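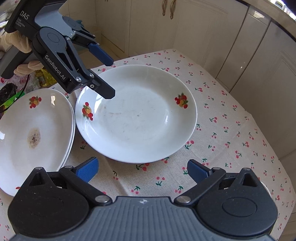

A fruit-patterned plate on a cherry-print tablecloth.

The second life of the dinner service

When Agnes Pollock's mother moved into a smaller flat in Purves, the family had the furniture sorted in an afternoon. The crockery took until January. There were 88 pieces in the main service, plus odd saucers, two gravy boats and a soup tureen that had been used once, at a christening.

"None of us had room for it and none of us wanted to be the one who gave it away," Pollock says. "My brother took the tureen because he lost the argument."

Many families will know the problem. For much of the last century a full dinner service was a standard wedding present, often bought piece by piece by aunts and workmates from a list held at the local shop. It was kept in a cabinet and brought out for Christmas and funerals. The people who were given those services are now in their eighties and nineties, and their children already have plates of their own.

Fergus Moncrieff has run the saleroom in Ganby for 25 years. When he started, a complete service by a known maker would have its own lot and a photograph in the catalogue. Now he groups them, and some do not sell at all. Gold rims are the hardest to shift, he says, as they can't go in the microwave and most people won't wash up by hand on a weeknight. Large sets do worse than small ones.

"I tell people to keep six of everything and stop worrying about the rest," he says. "They don't like hearing it. They've been told all their lives that it's worth something."

What does sell is the everyday ware that was never meant to last. Fruit and flower transfers, once sold cheaply on market stalls, are bought by younger customers who mix them freely and don't mind if nothing matches. Mechthild Eberhard keeps a shop in Greltow that sells almost nothing else. She buys single plates and short stacks, and turns down anything boxed.

Her customers ask about marks more than anything. Grey lines on a white glaze are often metal left behind by cutlery, she says, and a mild cream cleaner will usually lift them. Fine scratches stay. A crack that you can feel with a fingernail means the plate should go under a plant pot. She taps each one on the rim before she pays for it and listens for a dull note.

Patterns put on over the glaze need more care. Dishwashers wear them down, and the reds are often the first colours to look tired. Eberhard washes hers in warm water with ordinary washing-up liquid and stacks them with a sheet of kitchen paper between each. On very old or brightly coloured pieces of unknown make she advises customers to hang them on the wall and eat off something newer, as some older decoration contains lead.

Not every set has to be broken up. In Pindalow, Othmane Hamdy lends out crockery for parties from a former bakery, and most of it arrived as gifts. He can lay a table for up to 41 guests without repeating a pattern, though he prefers to put families of colour together – blues at one end, greens and reds at the other. Breakages run to a few pieces a month. Borrowers pay a small deposit and bring everything back washed.

One regular is Periklis Kontogiannis, who cooks a long lunch for his neighbours twice a year and used to buy paper plates. He says people eat more slowly off china, and they stay to help dry up.

Pollock went down a similar road in the end. She kept 11 dinner plates and a serving dish, gave the side plates to a niece and drove the rest to Pindalow in the back of the car, wrapped in bath towels. The good plates are now in the cupboard beside the cooker, and she has toast off them most mornings. One has chipped already. Her mother, when told, asked why they had waited so long to use them.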